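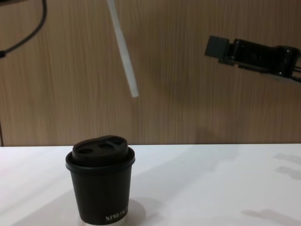

Sakholm plesiosaur finally on the move

2025-10-13

Quick one, as I'm supposed to be packing. The Sakholm plesiosaur has left the quarry. All of it, or all of it that anyone has found, which means most of the neck, the trunk, both front paddles, one back paddle and a good bit of tail. The skull is still missing. More on that further down.

For anyone who missed the June post: the skeleton turned up on the lower bench at Sakholm, in the grey mudstone below the shelly band, when the Kwok digger crew were scraping back for a new haul road. They saw a row of bones in the side of a cut, stopped the machine and rang the site office. Full marks to them. Plenty of good skeletons have gone through a crusher over the years and this could easily have been one more.

Kwok own the quarry and have now signed the bones over to the museum at Zunville. Signed, stamped, done. There was a long stretch over the summer when it looked as if the whole thing might end up in a lock-up while people argued about who had the right to what. The paperwork says the specimen goes to Zunville for good, with a cast to go back to Sakholm for the visitor hut by the quarry gate. The cast gets made once the bones are clean and not before.

Cleaning is being done at the prep lab at Plostovari, not at Zunville itself. Zunville has the storage but no air abrasive kit and only a small bench space, and mudstone like this wants slow work with the right tools. Plostovari has done a lot of marine reptile material out of similar rock and has offered bench time for the winter.

So, what came out of the ground. 48 plaster jackets. The heaviest is the one with the hips in it and the near back paddle, and it weighed in at 600 kg on the quarry scales, wood and wet plaster and all. That one needed the Kwok telehandler and a lot of shouting. The rest went up the ramp on sledges. The length of the animal as laid out on the site map is 8 metres without the head, so a big one for this level, though please don't anybody write "biggest ever" on the back of that. It's a map length. The neck is curled back on itself and has a gap in it, and the tail is scattered. It will change when the bones are out.

Age – early Jurassic, that much is safe. The ammonites in the shelly band just above are good ones and there are more in the backfill waiting to be looked at. Which zone exactly, ask me when somebody has been through them with a hand lens and a proper chart.

What is it? No idea yet, and neither has anyone else whatever you read. The paddle bones look long and the neck bones look short from front to back, so people have started throwing family names about. Without a skull, and with every vertebra half in rock, I'd leave it alone. The shoulder girdle should help a good deal. It's in jacket two, I am told, and it looks to be in one piece, which would be lovely. 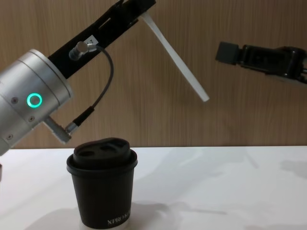
Please don't let them glue the whole thing up before anybody has sampled it, one reader wrote after the June post, and went on for a fair while about a specimen she had wanted to section years back, where every rib was so full of old varnish that the slides were useless. She also wanted to know if the mudstone round the belly would be kept. It often gets swept off the bench and binned, she said, and then people wonder why we know so little of what these things ate.

Fair points both. I passed them on. The answer from Plostovari is that the glue is a modern one that comes off again with solvent, it will be put on thin, and only where a bone would otherwise fall to bits. Two ribs and a bit of paddle are being left with nothing on them at all. The belly rock is being bagged by square and kept. There is a patch of small dark stones in it which could be stomach stones and could just as well be a bit of gravel that washed in. Nobody wants to say untill it's been plotted.

Some of you also asked about the missing head. It may well be gone. The front of the neck runs out at the old haul road cut, the one made well before this find, and anything beyond that line was dug away and tipped. The tip is still there though. Kwok have fenced off that part of it and say it won't be touched before spring. Searching it means sieving and splitting blocks by hand, in the wet, on a slope. Dull work and cold. If a single tooth comes out of it I'll be pleased, teeth would tell us a lot. A jaw would be a dream.

Other thing asked a lot: can you visit. Sakholm, no. It's a working quarry, the bench has been backfilled already and there is nothing to see but mud. Please don't go climbing the fence, it puts everyone who has permission to collect there at risk of losing it. Plostovari, no as well, it's a lab and they are short of room as it is. Zunville, yes, later on. They plan to put one of the front paddles on show as soon as it's clean, in the case by the stairs where the fish used to be. The fish is going up to the first floor if anyone was worried about the fish.

Money. The quarry paid for the digging time and the loan of the machines. The museum has covered the plaster, the timber and the van hire. Prep is covered up to the end of the winter and after that there's a hole. An appeal is opening through the museum shop, where you can sponsor a vertebra for 200 euros and get your name on the board. Smaller sums are welcome too and there's a tin on the desk. I have no part in running it, so please write to them about recipts and not to me.

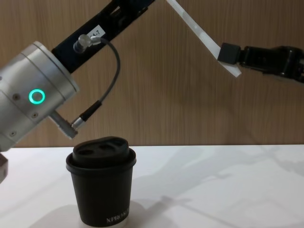

Jacket numbers next, as this has already caused one muddle. On site each jacket got a number in marker pen on the plaster, plus a letter for the grid square. Rain got at some of it. When the first van was unloaded two jackets seemed to have the same number and one had none, and an afternoon went on matching them up against the site photos. So everything is being relabelled before any jacket is opened, with a printed tag on the plaster and a second one in a bag inside. Small white tags with dark print are fine as long as you can get the whole code from where you stand. The one on the black arm by the paper cup is a good warning, as all I can read off it is A-7 and the character in front is lost. Do that with a neck vertebra and you have put it in the wrong square. So, letter and number on two sides of every jacket, and big.

The site map is being redrawn at the same time. The field version was done on wet paper and then traced, and the trace has the left and right front paddles swapped. Easy slip, the animal is lying on its back. If you have a copy of the handout from the open evening please write "swapped" on it or chuck it away. The new one will go up on the museum's site with the bones shaded by how sure people are of them.

Order of work, as it stands now. Shoulder girdle jacket first. Then the front paddles, so that Zunville can have one for the case. Then the neck, working from the body outwards. The big hip jacket last, partly as it won't go through the lab door in one piece and has to be opened in the loading bay, and that wants dry weather. No date on any of it. Mudstone comes off when it feels like it and there's a lot of pyrite about in the tail, so those bones may jump the queue if they start to crack. They are sitting in a dry cabinet for now.

On writing it up. A short note on the find and the level it came from is being put together first, with the ammonites. No name in it, no family tree. The full description waits until the girdle and at least half the neck are clean. Anyone working on plesiosaurs of the same age who wants to look at the material can ask Zunville for access in the normal way, and they've said they would rather have people come early and argue than turn up after it's printed.

Also found in the same beds and mostly ignored in the excitement: a nice slab of crinoid on driftwood, half a fish, a lot of belemnites, and what might be a bit of ichthyosaur jaw. All gone to Zunville with the rest. The driftwood slab is worth a post of its own, it's a beauty, and the wood is bored right through.

Comments are open, but slow to appear this week as I'm on trains. Corrections welcome, especially on the ammonites.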